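3.2 Seasonal pattern and how long people stay with it

Second round of interviews, Marsden site. Eight households, all with patterned wallpaper put up in the last seven years. Same questions as the May round, except the one on cost, dropped (too many blanks).

Winter motifs came up more than we planned for. Birds, cones, bare twigs. Six of the households picked theirs in the cold months and two could not remember when. Most said they stopped noticing the print fairly soon. Carbone found much the same in her Citovska flats, though her sample was renters and ours mostly own.

Background color seems to matter more then the motif. Pale grounds were kept, dark ones got painted over. One person called her dark green hall "a mistake I walk through." Small rooms were the exeption, see 3.4.

We sorted the papers by ground color first, then by motif. Figure 2 falls in the pale ground, winter bird group.

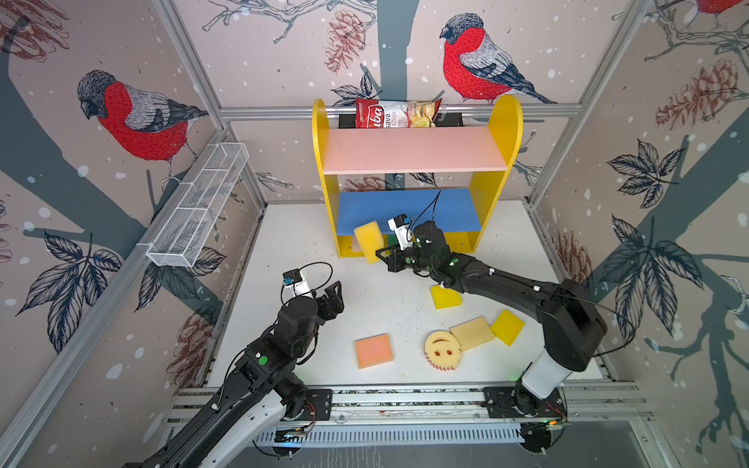 Figure 2. Bullfinches, pine cones and bare branches on pale pinkish beige, with small white dots. Yellow bookshelf in front.

3.3 Borders and half walls

Fewer cases, so only short notes. Borders were disliked by nearly everyone who had one. Half walls did better, mainly in kitchens.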